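Back at Malabanan in March

I played my first full round since the autumn at Malabanan last week, off a 7.40 tee time, and came in with an 83. That is two shots better than anything I managed there last year, so I am pleased, although the card has some odd things on it.

The front nine was slow. The greens had been hollow-tined and sanded, and every putt from outside ten feet came up short. I three-putted the second and the fifth and turned in 43. Imelda Bañez, who I was drawn with, was hitting her putts much firmer and holing them, so after the turn I copied her.

The back nine went better. I parred the first four holes, then drove into the trees on the 14th and had to chip out sideways for a bogey. The 16th is the one people talk about, 400 yards and uphill all the way, and into the wind I couldn't get there in two. I laid up short of the bunker, pitched to six feet and made the putt. Bogey on 17, par on the last, 40 for the half.

I am still using the old Davance irons. I tried a Trolance seven-iron on the range beforehand and it went further, but I couldn't keep it straight, and I don't want to be changing clubs at the start of the season.

Imelda won our match by 2 holes and I bought the coffees. We sat in for an hour and filled in the entry form for the Fokach foursomes.
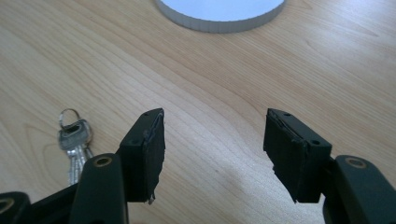
Keys on the table, back indoors.

The foursomes is off the yellow tees this year. Before then I need to sort out my bunker play, and I have a lesson booked for that. Imelda wants to hit the opening tee shot, and that suits me.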